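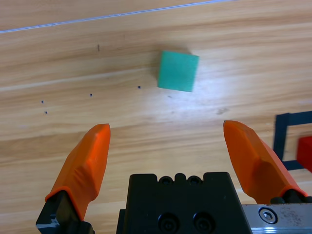 Plavberg Library Association Members' Forum
Reading Rooms and Facilities > Proposed change to quiet hours at the Nalberg branch
Thread opened Sat 2 July

nalberg_branch_office
Members are invited to comment on the proposed change to quiet hours at the Nalberg branch. Under the present rules, the main reading room is kept silent from opening until closing. The proposal would limit silence to the morning and permit low conversation after lunch. The upper gallery, which seats 40, would remain silent all day. Comments posted in this thread will be placed before the board at its August meeting. Members are asked to state which branch they use most often.

marginalia43
I use Nalberg four days a week and I am opposed. The rule of silence is the reason many of us joined. The notice states that the gallery will remain silent, but the gallery is reached by a stair of 22 steps and there is no elevator. A member who cannot manage the stair would have no silent seat in the afternoon. I ask that the branch office respond to this point before the matter goes any further.

khaemba_reader
Khaemba branch, with occasional visits to Nalberg. I support the proposal. Khaemba adopted a similar arrangement two years ago and the room has not become noisy. Members speak quietly, finish what they have to say, and return to their reading. Parents helping children with school work are no longer asked to stand in the lobby.

marginalia43
With respect to the previous member, the Khaemba reading room is carpeted and has a low ceiling. Nalberg has a stone floor. A dropped pencil can be heard at the far wall. The two rooms should not be compared without some allowance for this.

folio_and_quarto
I would like to correct one matter of history. It has been said at the desk more than once that the silence rule dates from the founding of the collection in 1712. It does not. The founding deed deals with the purchase of books, the payment of a keeper, and the locking of the doors at dusk. Silence is first mentioned in the printed rules much later, and even then it applied only to the room where the maps were kept. I take no position on the proposal, but members should not defend it or attack it on the strength of the deed.

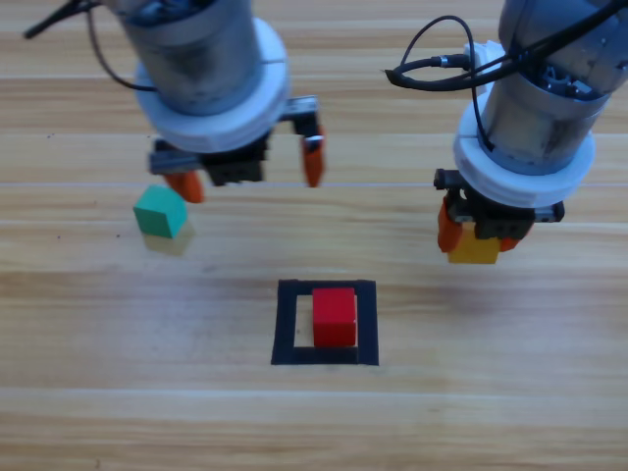 Those who wish to check the wording may request the printed rules at the Fliltomlow branch. Two days' notice is required, and pencil only is allowed at the desk.

marginalia43
I accept the correction. My objection does not depend on the deed.

plavberg_evening_member
Has any cost been attached to this? The last change to the reading room hours involved new signs, new bookmarks and a mailing to all members.

nalberg_branch_office
In reply to the member above: a sum of 3000 has been set aside, to cover signs and felt pads for the chair legs. No mailing is planned. In reply to marginalia43: the office accepts that the stair is a difficulty. One option is to reserve the periodicals alcove on the ground floor as a silent area in the afternoon. It has a door. Members' views on this are welcome.

khaemba_reader
The alcove seems a fair answer. I would add that the felt pads should be fitted whether or not the proposal is approved.

marginalia43
The alcove has six chairs and the newspapers are kept there. Members go in and out all afternoon to change them, and the door sticks. If the newspapers were moved to the shelves by the front desk, I would withdraw part of my objection. I would still prefer that the present rule be kept.

folio_and_quarto
The newspapers were by the front desk until the shelving was replaced. They could return there without much trouble, although the larger titles would need the deep shelf.

plavberg_evening_member
Thank you for the figure. I have no objection to it. I would ask that the evening session be treated separately, as very few members attend after supper and most of them are preparing for examinations. Silence in the evening would suit them.

nalberg_branch_office
The evening session was not considered in the draft. It will be added as a separate item. The thread will remain open until the agenda is printed.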